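March, 7:40 a.m.
By Ploltier Footpaths
Print | E-mail

Thread on the Grillthorpe to Vallthorpe walk, for anyone thinking of doing it this spring. I'll keep adding to it through the morning.

The route is 14 miles if you take the ridge. The valley road is shorter, but it has no shoulder for long stretches and trucks use it. I would not walk it with kids.

Start from the lot behind the feed store in Grillthorpe. Parking is free. The trail sign is on the far side of the creek, so cross the footbridge first and then look for it.

Water: there is a tap at the church and nothing after that until the Siliņa farm. Carry enough for the whole ridge. The spring marked on the old map is a muddy patch most of the year.

Ground is still soft on the north side. Boots, not trail shoes. Gaiters if you have them.

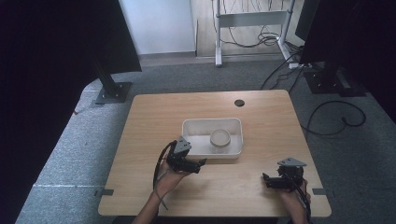 Chang-ho Do asks if the ridge is really worth it over the woods trail, and says the woods stay dry longer and the climb is half as bad.

Fair question. The woods trail is easier, and in wind I'd pick it too. But you lose the view of the reservoir, and the markers are faded past the quarry. I've gone wrong there twice.

Now maps. The county sheet has a contour line every 50 feet. That's fine for the valley and not great for the ridge, where a drop of 40 feet can sit between two lines and not show at all.

Phone maps are okay until the battery gets cold. I take paper and keep it in an inside pocket – an outside pocket gets soaked by lunch. 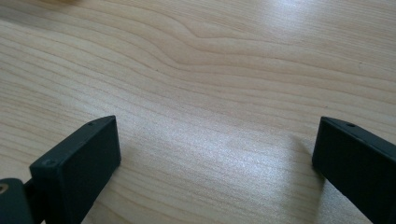 A few people said they can follow a trail on a map but can't tell what the hill is doing. Look at spacing before you look at numbers. Wood grain is good practice for the eye: on this tabletop the wide bands would be gentle ground, and the place where the lines bunch up and swerve would be the part where you slow down. Then go back to the county sheet and find the same kind of squeeze just above the Siliņa farm. It's the steepest bit of the day.

Going down that bit is harder than going up. Poles help. Loose rock on the left, so keep right, close to the fence.

Allow an extra hour if you stop at the farm stand. They sell eggs and sometimes pie, cash only.

The bus back from Vallthorpe leaves at 4 from the post office. Miss it and you're calling somebody for a ride – there isn't a later one until the summer schedule starts.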